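October 7, 2020

Synth bench, notebook 4. The Vollitz is back from Ania with a note saying "could not reproduce fault," so I reproduced it before I had my coat off. Hold a chord, open the filter, and after up to 20 seconds the low voice slides flat like a singer spotting an ex in the crowd.
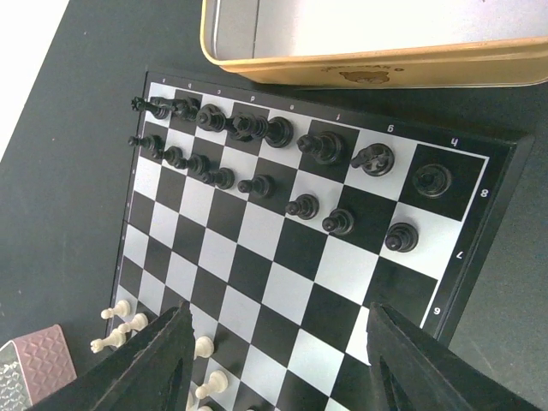 Tuning first. I let it warm up, ran the scale, and wrote down every voice that drifted. Voice 2 is the culprit, same as in July, when I swore I had fixed it. I've started labeling the voice cards the way a chessboard does its border, letters one way and numbers the other, so "the one on the left, no, my left" can retire from our vocabulary. Card b5 has a trimmer that moves if you look at it sternly. Swapped it with the spare from the Stisau box. Drift followed the card. Good.

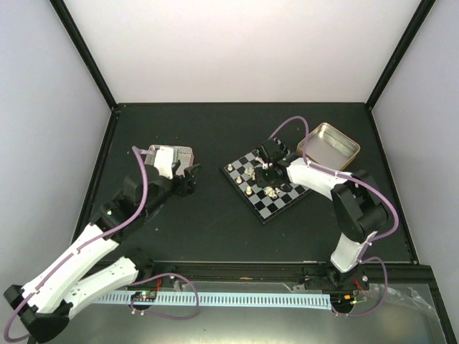 Notebook 4, p. 20

New trimmer in. Held the chord through both sides of the Ozoliņš demo, which is a lot to ask of anyone, and the pitch stayed put. The chorus still hisses. The band says the hiss is "the sound," so it's off my list and on theirs.

To do: order 5 more trimmers, find the back panel screws, send Ania the recording of the fault with a very polite note.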